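Search this guide Go

4. Gluing up your first Tromach jigsaw

So you've finished the puzzle and you can't bear to break it up – me neither, that's how I ended up writing this bit of the guide! These steps are for the 525-piece sets. The 2000-piece ones work the same way but you'll want a second bottle of glue and a friend.

1. Slide baking paper under the finished puzzle, a strip at a time. I start from a short side and go slowly, and if a corner pops off I just press it back in.

2. Run a rolling pin over the whole thing. Lumps you can feel with your palm now will still be there when it's on your wall (ask me about my Kosoditz harbor one).

3. Pour a line of Purkent puzzle glue down the middle and pull it outward with the plastic card from the box. Keep it thin. You can always add more, but scraping it off again is no fun at all.

Note: the glue goes on milky and dries clear, so don't panic.

4. Leave it alone for 40 minutes, then do a second coat going the other way. I always want to poke it at this stage. Don't.

CAUTION: Keep the window open while you work, and keep the glue away from kids and pets. If you get any on your skin, wash it off with warm water and soap before it sets.

5. Once the front is dry, flip the puzzle between two sheets of cardboard and coat the back too. The old leaflet said you could skip this – I did once, and the sky curled up within a week.

6. Let it dry overnight, lying flat. Any plain table with a bit of room on it will do.
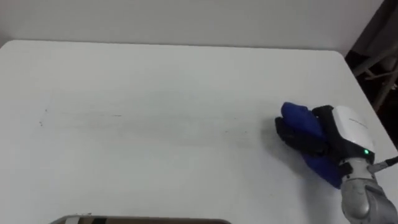
7. Peel off the baking paper, trim any dried drips with small scissors, and it's ready for the frame. The Nikzad clip frame fits the 525 size with a little border left over, and the backing board goes in shiny side down.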